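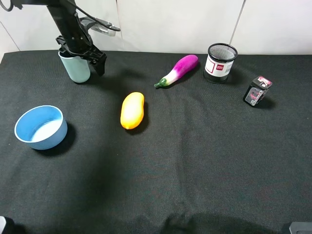 *A pale green cup and a black gripper on a dark tabletop cloth.*

**Fasatthorpe dries out after a night of heavy rain**

6/27/21

People in Fasatthorpe were still sweeping out their hallways and wringing out their doormats yesterday afternoon, after a slow-moving band of rain settled over the valley at teatime and stayed put until well past midnight.

The gauge at the old pumping station recorded 105 millimetres by the time the worst had passed, the wettest night there since February last year, when the lower road to Plellville was closed and the school bus had to go the long way round by the quarry. This time the lower road stayed open, though only just, and drivers who used it before breakfast spoke of creeping along in first gear with water up to the hubcaps and a good deal of gravel rattling about underneath.

Mill Lane had the worst of it, as Mill Lane so often does. Water came over the footbridge end a little before ten and found its way into 15 homes, most of them on the low side where the gardens run down to the brook. Neighbours from further up the hill came down in their wellingtons with mops, buckets and, in one very welcome case, a large pan of leek and potato soup, and between them they had most of the carpets rolled up and carried outside before it was properly light.

The village hall was opened for anyone who wanted somewhere dry to sit, and two families stayed the night there on camp beds. Both were back at home by the following lunchtime, a bit short of sleep but otherwise none the worse. 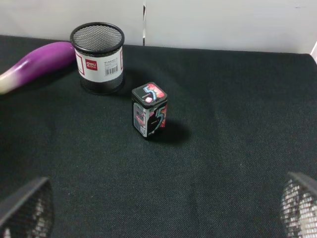 Power was a different matter. A lightning strike on the line above Trunderine left 57 properties without electricity from shortly after nine, and the repair crew had a muddy walk across two fields to reach the damaged pole. Supplies were back by half past six in the morning, and anyone whose clocks are still flashing may like to know that the church clock, which is wound by hand, kept perfect time throughout.

Over in Plellville the wind did more mischief than the rain. A lime tree came down across the entrance to the recreation ground, taking a length of railing with it, and the bowls green is closed until the branches have been cleared. The Živković bakery on the High Street lost its awning, which was found the next morning draped over the bus shelter – torn along one side, but the shop hopes it can be mended. The bakery opened at its usual hour all the same and had sold out of cheese rolls by eleven.

The brook has been falling steadily and was back within its banks by mid-morning yesterday. More showers are forecast over the next couple of days, lighter and with long dry spells between them, and no flood warnings are in place at the time of writing.

Sandbags can be collected from the yard behind the village hall between eight and six. Wet carpets and spoiled furniture may be left at the kerb on Mill Lane, where a lorry will come round for them later in the week – please keep paint tins and anything electrical to one side, as they will be taken separately.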